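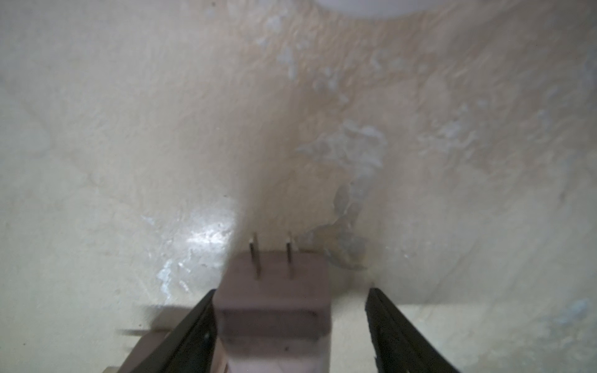 A plug adapter with two flat prongs, against a plaster wall.

Household Electrical Records: Notes from a Year of Keeping Them Properly
2023-12-29

Readers of this blog will recall that in April I undertook to assemble a complete written record of the electrical arrangements at the Beddoe house. The work is now finished, apart from the garage, and I set out below the method adopted and the matters I would approach differently.

The house was built in stages. The front rooms are the oldest, the kitchen and laundry were added by a previous owner, and the enclosed verandah was wired separately at a date I have been unable to establish. When my aunt, Rhiannon Llewellyn, transferred the property to me, the accompanying papers consisted of one folded plan, a bundle of receipts and a switchboard label on which three circuits were described as "lights". It was not possible to tell from these papers which circuit supplied the hot water system.

The record is kept in a single ring binder, divided by room. Each room has a floor sketch, a list of outlets and switches, the circuit to which each belongs, and the date of any work carried out by a licensed electrician. Certificates are filed at the back in plastic sleeves. I considered keeping the record solely on the computer and decided against it, as the binder must be legible during a blackout. A scanned copy is held by my cousin Elis Phillips in Nernbridge.

Identification of the circuits was carried out over one weekend, with one person at the switchboard and a second walking through the house with a lamp. Elin Eynon kindly took the second role. All computers were shut down beforehand. Nothing was opened or unscrewed at any stage, and I would ask readers to observe the same limit. Fixed wiring is the province of a licensed tradesperson, and the purpose of a household record is to inform that person's work.

Two discrepancies came to light. The outlet beside the hall cupboard is supplied from the kitchen circuit, and the verandah light is not on any of the circuits marked as lighting. Both were referred to Gwilym Ellis, the electrician who attends to most of the houses in our street. He found the hall outlet to be sound, if oddly placed, and recommended that the verandah be rewired. That work was completed in spring at a cost of $1,072, including a new safety switch and the patching of the wall. The colour match on the patch is poor and will be dealt with when the room is painted.

A separate page is devoted to portable items: extension leads, powerboards, travel adapters and chargers. I had not intended to include these. On gathering them together, however, I found several whose original appliance had long since left the house, and a number of leads with damaged sheathing, which were disposed of through the council's e-waste collection. Travel adapters are now kept in one labelled tin in the linen cupboard and are no longer left in suitcases. Any adapter without legible markings has been discarded as a matter of policy.

With respect to labelling, I used printed tape on the inside of the switchboard door and pencil in the binder. Pencil has proved the better choice for anything likely to be revised. The tape has already lifted at one corner.

The following remain outstanding: the garage, the sub-circuit to the bore pump, and a legible redrawing of the original plan. Aicha Metwally has offered to undertake the redrawing and has the plan at present. A copy of the blank room sheet may be requested by leaving a comment on this post. Readers renting their homes should direct any electrical concern to the agent in writing and retain a dated copy.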